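Ornivance Play Kitchen Sets: Frequently Asked Questions

How many pieces are in a full set?
The catalog lists 86 pieces, counting plates, cups, cookware, utensils and food. Smaller sets leave out the toaster oven and some of the cookware. Check the packing slip before reporting a shortage.
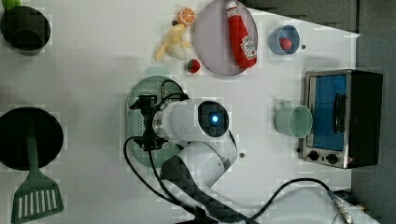

Replacement parts are sold singly from the Suststead warehouse. Order by type and color, as shades are not interchangeable between production runs. A request should be as plain as "lavender plate, round" or "slotted spatula, green." For food items, the name alone is enough: ketchup bottle, banana, strawberry, orange slice. Stock at Suststead currently stands at 2,794 single parts.

Can the pieces go in the dishwasher?
Plates, cups and the colander can, top rack only. Wash toy food by hand in lukewarm water with dish soap. Do not immerse the toaster oven. Wipe it with a damp cloth and leave the door open until dry.

How do I clean the holes in the colander?
Soak for ten minutes, then use a soft bottle brush from the underside. Toothpicks and wire will widen the holes and leave burrs.
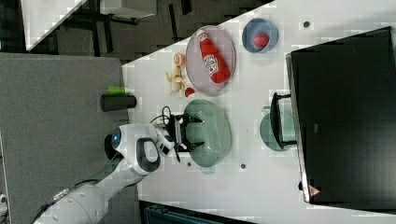

Dried paint or modeling dough may need a second soak. Do not use acetone or bleach on any part.

Is there a recommended table size?
A full set needs a clear surface at least 672 mm deep. Width is less critical. Place cookware toward the outside and keep small food near the plates, where it is less likely to roll off.

How should the set be stored?
Stack plates first, then nest the cups. Store food in a separate bag. The Rurnska bin holds a full set without the toaster oven; the Mạc bin holds everything.
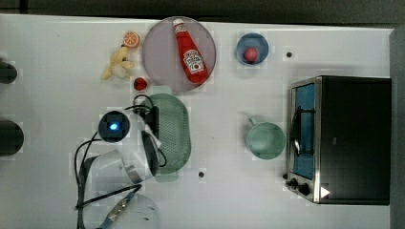

Neither bin is rated for outdoor use. Keep the lid off for a day if parts were put away damp.

Are spare labels available for the bottles?
Yes, in sheets. Labels are printed once a year, in September, and orders placed after that are held for the next run.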